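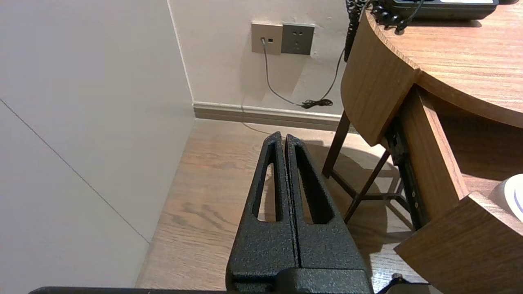 Mitra, yes, please do the Vanow books with your infants! I read all 4 to our Clatedstead lot last October and they begged for the ferry one again (and again). Njål Tveit's pictures are so full that you want everyone close in. A corner with a wooden floor and a plain grey wall does nicely, with the little ones sat down and you on a low stool.

On Tue, Mitra Rahimi wrote:
> Has anyone tried Vanow the Goose with under-fives?
> I've got 20 coming and 300 words a page
> looks like a lot. Is there a shorter one?
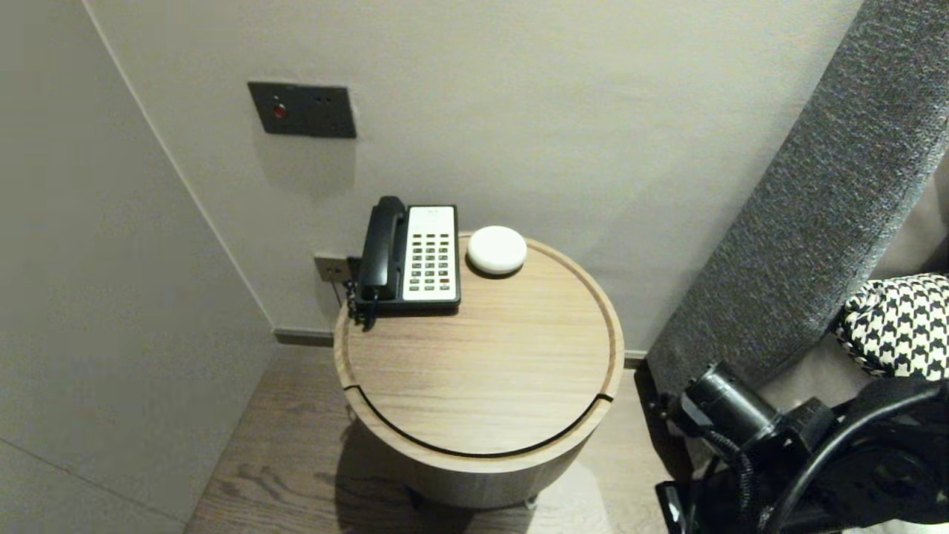
The shortest by a mile is Vanow Stays Up. It's nearly all rhyme, and they'll be shouting "not yet, goose!" by the third page. I skip the bit with the aunt, which drags, and go straight to the moon.

My order for a first go:

1. Vanow Stays Up

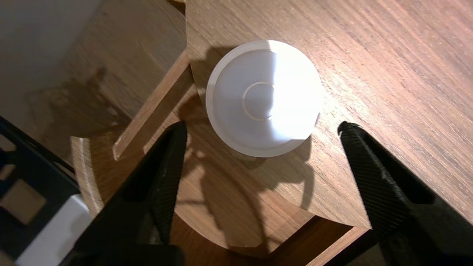
2. Vanow and the Ferry (do the horn noises, they love it)

3. Goose Weather, if there's time

Kamran Nouri has the Bodside paperbacks and will lend them out.

Kourosh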